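Minutes, Skulstead Tinkerers monthly meeting, January

Present: me (Prys Gough, taking notes again), Morfudd Ruddock in the chair, and a decent turnout on the folding seats. We got going at 7:10 once the coffee was found.

Last month's minutes were read and passed. I had spelled Cinomby wrong twice and that's been fixed, sorry!

Money. We have $527 in the account, with $39 still to pay to Gronow for the bench lamps. Morfudd would like to keep $400 back for the summer fair, and after a bit of grumbling (mostly mine - I wanted the label printer) we agreed.

Practice board. This took up most of the evening. We went over the gray mock motherboard for the beginners' PC building class, and I think it's a lovely thing. People liked that it stands upright, so a whole table can see the sockets along the top. The silver CPU sits low on the left between its two brackets, and Morfudd wondered if first-timers will go looking for it up in the open square socket instead. We talked that round for ages and settled on a one-page handout with the part names in big type. I'll write it, Ludetti will print 36 copies. Somebody asked for the blue slot strip along the bottom to go on the handout too, and yes, it will.

We also agreed to leave the board matte gray. Painting the sockets came up and was voted down, although I still think a bit of yellow would be cheerful.

Class night. Staying on Monday. Doors at 6:30, and please bring your own mug.

Any other business. The back door sticks. Morfudd has a plane and will bring it next time.

Closed at 8:50.

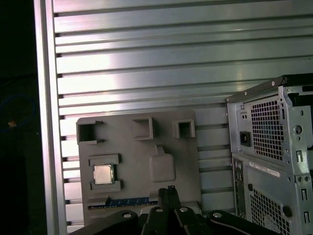
Practice board with the CPU between its brackets (item: Practice board)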